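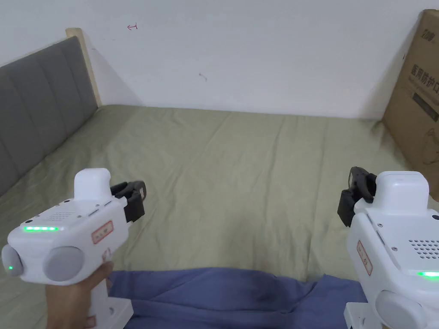 Making a bed is one of those jobs you stop noticing once you've done it for thirty years, and it took a summer with the people at Lernia to make me notice it again. They've been trying to teach a robot to do it. The teaching is done by hand, with a pair of chunky white grippers that you hold by their upright handles, one on each side of you, while you reach out over the mattress and pinch at the sheet with those black fingers. There's a strip of green light along each one, and it's a comforting sort of green, the kind you see on a charger or a smoke alarm, and you get used to trusting it. I certainly did. So did everybody in the room, and that was a good part of the trouble.

The person who let me in and put up with my questions was Zarmeena Mengal. She runs the bedroom work at Lernia, in a room with a real bed and real sheets, and she will make a bed with those grippers all afternoon and then go home and, she told me, leave her own in a heap. The idea is simple enough. You do the job with the grippers, the grippers record how your hands moved and when the fingers opened and closed, and a program called Stirent turns all of it into something the robot can learn from. The robot itself, a two-armed machine named Plallenex, waits in another room until there's enough to feed it.

By the end of May there were 707 recordings, and on the screen they looked lovely. I watched a fair few of them with a cup of tea. Hands go out, fingers close, sheet goes smooth. Then they let Plallenex have a try.

It reached for the sheet very nicely with both arms. The left fingers closed and the left arm began to pull straight away, with the right fingers still hanging open on the other side. The sheet whipped across the mattress, the load on the left arm dropped all at once, and the arm swung wide, over the edge of the bed and into the space where Zarmeena had been standing a moment before to straighten a corner. It caught a bedside lamp and sent it into the wall. She was fine! She'd stepped back to write something down. But she told me she didn't sleep especially well that night, and I can't say I blame her.

They hit the stop button, swept up the lamp and tried again at a crawl, and it did the same thing. Left, pull, and only then right.

My own guess, for what it's worth, was that the robot had a bad arm. So they checked the arm, and then they swapped the arm (an 800-dollar motor went in with it, which turned out to be perfectly good money spent on nothing), and it went on pulling too soon. Somebody blamed the sheets. The fitted ones are stretchy, and for a week the whole team talked about elastic.

What they found in the end was a clock. Each gripper keeps its own time, and the two are supposed to agree when a session starts. A small program called Vaher handles that handshake. If the right gripper was switched on while the left one was still starting up, Vaher would now and then give up waiting and carry on with whatever time the right one happened to have. The recording went ahead. The lights stayed green, as they were only ever meant to say that the thing was powered and saving. In the worst sessions the right hand ran 3 seconds behind the left, and on a bed that's an age.

Once you know, you can see it. Zarmeena played me one of the bad ones with the two hands drawn as lines, and there was the left hand tugging away at a sheet while the right one, according to the file, was still drifting about in the air. In life she'd had hold of both sides.

The fix, dated 08/10/2022 in their log, is a modest one. Vaher won't start a session now until both clocks match, and if they drift during the work the lights blink red. Each session begins with the fingers of the two grippers tapped together, so there's one shared moment that anybody can look for later. And on the robot's side there are four new rules about where a person may stand, with tape on the floor to go with them. Zarmeena thinks the tape should have been there from the first day, and she says so to every visitor, without much sparing herself.

They kept what recordings they could and threw out the rest, and most of that summer's beds are being made over again. I had a turn before I left. It's harder than it looks to find the hem of a sheet with somebody else's fingers, and I got one corner on and lost it again while I was reaching for the next.

Filed under: Robots at Home / When Things Go Wrong

Home Features Columns Back Issues Subscribe Contact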